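Textilpflege im Haushalt, Teil 4: Waschen in der Maschine
Handreichung zum Kurs, bitte zur nächsten Sitzung mitbringen
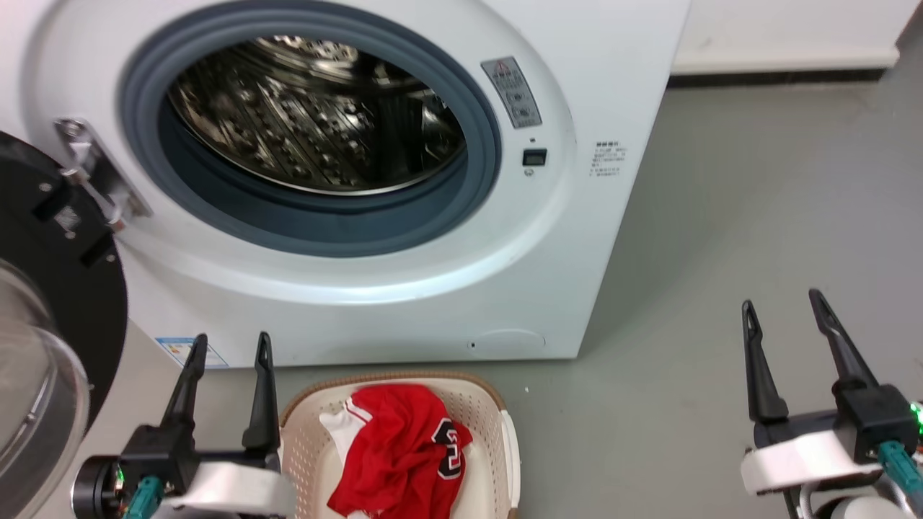
Abb. 1: Frontlader mit geöffneter Tür, Türdichtung und Trommel

Liebe Kursteilnehmerinnen und Kursteilnehmer,

in den ersten drei Teilen haben wir uns mit den Fasern beschäftigt, mit der Frage, was Schmutz eigentlich ist, und (recht ausführlich, ich weiß!) mit der Handwäsche. Heute kommen wir endlich zu dem Gerät, nach dem mich manche von Ihnen schon am ersten Abend gefragt haben. Wer das Blatt zu Teil 2 noch irgendwo in der Tasche hat, legt es am besten daneben, denn die Einteilung in wasserlösliche, fetthaltige und färbende Flecken brauchen wir gleich wieder.

1. Die vier Faktoren

Sie erinnern sich an den Kreis, den ich an die Tafel gemalt habe: Temperatur, Zeit, Mechanik, Chemie. Alle vier wirken zusammen, und wenn man an einer Stelle etwas wegnimmt, muss man es an einer anderen wieder dazugeben. Das Sparprogramm dauert also deshalb so lange, weil es mit niedrigerer Temperatur arbeitet und die fehlende Wärme durch Zeit ersetzt. Ich werde das jedes Jahr mit leichter Empörung gefragt (»Drei Stunden, das kann doch nicht sparsam sein!«), und doch stimmt es, denn der größte Teil des Stroms geht beim Waschen in das Erwärmen des Wassers, die Trommel zu drehen kostet vergleichsweise wenig.

Mit Mechanik meinen wir beim Frontlader vor allem das Fallen. Die Wäsche wird von den Rippen der Trommel mitgenommen, ein Stück nach oben getragen und klatscht dann zurück in die Lauge. Dafür braucht sie Platz. Eine gute Faustregel für Baumwolle: Wenn man die Hand noch hochkant zwischen Wäsche und Trommeldecke schieben kann, ist die Füllung richtig. Bei Pflegeleichtem bleibt die Trommel etwa halb leer, bei Wolle sogar zu zwei Dritteln und mehr.

2. Sortieren

Nach Farbe sortieren die meisten von uns, weil wir es so gelernt haben. Genauso wichtig ist aber das Material und, was gern vergessen wird, das Gewicht. Eine nasse Jeans neben einer dünnen Bluse richtet beim Schleudern allerhand an. Mein Vorschlag für einen Haushalt mittlerer Größe:

Weißes und sehr Helles aus Baumwolle und Leinen
Buntes aus Baumwolle
Dunkles, auf links gedreht
Synthetik und Mischgewebe
Wolle und Seide, immer für sich

Reißverschlüsse zu, Knöpfe auf, Taschen leeren. Neue dunkle Sachen waschen Sie die ersten Male getrennt, auch wenn auf dem Etikett nichts davon steht. Ich habe die Indigo-Stoffe aus Ollau mitgebracht, die Sie vom Färbeabend kennen, und wer mag, darf am Muster sehen, was nach der fünften Wäsche noch an Farbe herauskommt — es ist erstaunlich viel.

3. Temperatur

Für normal verschmutzte Kleidung genügen 40 Grad, bei leicht getragenen Sachen oft 20 Grad, sofern das Waschmittel dafür gemacht ist. Handtücher, Bettwäsche und Küchentücher dürfen wärmer gewaschen werden, besonders dann, wenn jemand im Haus krank war. Und wer fast nur noch kühl wäscht, sollte in regelmäßigen Abständen ein heißes Programm mit einem pulverförmigen Vollwaschmittel laufen lassen. Das tut der Wäsche gut und dem Gerät auch.

4. Waschmittel

Hier wird es wieder ein wenig chemisch, aber wir halten es kurz. Ein Vollwaschmittel als Pulver enthält in der Regel Bleiche, ein Colorwaschmittel enthält keine, und flüssige Mittel kommen ebenfalls ohne aus. Deshalb wird Weißes mit Flüssigwaschmittel auf die Dauer grau, da können Sie dosieren, so viel Sie wollen. Für Wolle und Seide nehmen wir ein Feinmittel ohne Proteasen, also ohne jene Enzyme, die Eiweiß abbauen. Wolle ist nun einmal selbst Eiweiß!

Dosiert wird nach Wasserhärte und Verschmutzung. Den Härtegrad erfahren Sie bei Ihrem Wasserversorger, meist steht er auf dessen Internetseite. Bitte notieren Sie ihn bis zum nächsten Mal, wir rechnen dann gemeinsam. Zu wenig Waschmittel führt bei hartem Wasser zu Kalkablagerungen im Gewebe, zu viel bleibt als Rückstand in den Fasern hängen, und gerade Allergiker merken das auf der Haut.

5. Flecken vorher behandeln

Eiweißflecken (Blut, Ei, Milch) kalt ausspülen, niemals heiß. Fett mit etwas Spülmittel oder der Gallseife Bogale einreiben und kurz einwirken lassen. Bei Tee, Rotwein und Obst hilft Bleiche auf Sauerstoffbasis, allerdings nur dort, wo die Farbe sie verträgt. Eine verdeckte Naht ist immer die beste Teststelle. Das türkische Kelimstück aus meiner Sammlung mit dem Etikett »Turkis« habe ich seinerzeit ohne Test behandelt, und Sie haben am ersten Abend ja gesehen, wie der Rand seitdem aussieht.

6. Pflege der Maschine

Nach dem Waschen die Türdichtung mit einem Tuch auswischen, vor allem unten in der Falte, wo sich gern Flusen, Haare und die eine oder andere Münze sammeln. Die Tür und das Waschmittelfach bleiben einen Spalt offen, damit alles abtrocknen kann; wo kleine Kinder oder Katzen im Haus sind, schaut man vor dem nächsten Waschgang unbedingt in die Trommel. Das Flusensieb reinigen Sie alle paar Monate. Legen Sie ein altes Handtuch unter und stellen Sie eine flache Schale davor — es kommt jedes Mal mehr Wasser, als man denkt.

Aufgaben bis zum nächsten Mal

a) Schreiben Sie von 9 Kleidungsstücken aus Ihrem Schrank die Pflegesymbole ab und ordnen Sie jedes einem Programm Ihrer Maschine zu.
b) Suchen Sie die Wasserhärte Ihres Wohnortes heraus.
c) Waschen Sie den Probelappen aus der Mappe Brakidura einmal mit, gleich in welchem Programm, und bringen Sie ihn ungebügelt wieder. Programm und Waschmittel bitte auf den Anhänger schreiben.

Wer am Samstag nicht kommen kann, findet die Stoffproben danach im Regal neben der Tür zum Nähraum. In Teil 5 geht es um das Trocknen und um die Frage, warum Leinen am liebsten noch ein bisschen feucht gebügelt wird.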